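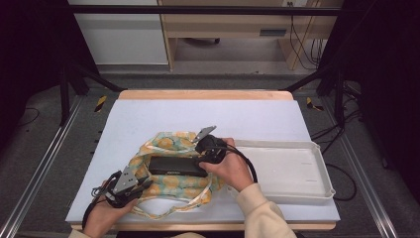 Main table with the pale cover sheet on, wood edge showing along the far side.

July 11, 2023

Paste trials, continued. Picking up from the May batch, which I left half written up.

Wheat starch from Durnell, new bag. Soaked overnight in the fridge, cooked this morning in the double boiler, one part starch to five parts water. Went translucent after 14 minutes and I kept it going another 9. Sieved it twice through the horsehair. Still a few grains on the second pass, so a third next time. The May batch was smoother but I think that was the older bag and not my stirring.

Split the cooked paste into two jars. Jar A is plain. Jar B is cut with methyl cellulose, three to one. Both labeled and in the fridge door. Please don't use jar B on the Rikville ledgers until I've seen how the test strips behave.

Test strips: kozo, medium weight, torn not cut, on scrap text leaves from the broken hymnal. Six strips with A and six with B. Pressed between blotter and polyester web under the small weights. Changed blotters at 20 minutes and again after lunch. The A strips lay flat at the second change. B had a slight curl toward the grain on two of them, both at the end where I put it on too heavy. Will flex and peel them tomorrow once they have had a full night.

Rikville ledger, volume two. Collated again because my count and Maham's did not agree. It is 191 leaves, and she was right. I had missed a stub after leaf 49 that has a narrow leaf still attached behind it. Corrected the sheet in the folder. Spine lining is animal glue over newsprint and comes up with a poultice in short sections. Got through the top two panels. The sewing underneath is better than I expected, only the last three gatherings loose. I would like to leave the original thread and resew just those, with a new tape extension if the old tapes won't take a needle.

Board corners on the same volume are soft. Tried the Sethi paste syringe with a thinned bit of jar A and it went in all right, clamped between plexi and blotter. The tip clogs if it sits, so rinse it right away.

Humidity in the back room was up to 60 percent by mid-afternoon. Drying is slow in there. Moved the press boards to the front shelf.

Note from Maham Minhas: the Ikthorpe parish maps are coming in next, four sheets, linen backed, varnished. She wants a solvent spot test on the red border before anybody takes a decision on the varnish. She also asked for a surface cleaning estimate by sheet.

To do:
Order kozo, light weight, two rolls
Peel test strips A and B
Third sieve pass on next cook
Poultice panels three to five
Find the other bone folder, the narrow one
Ask Durnell if the new bag is the same mill as the old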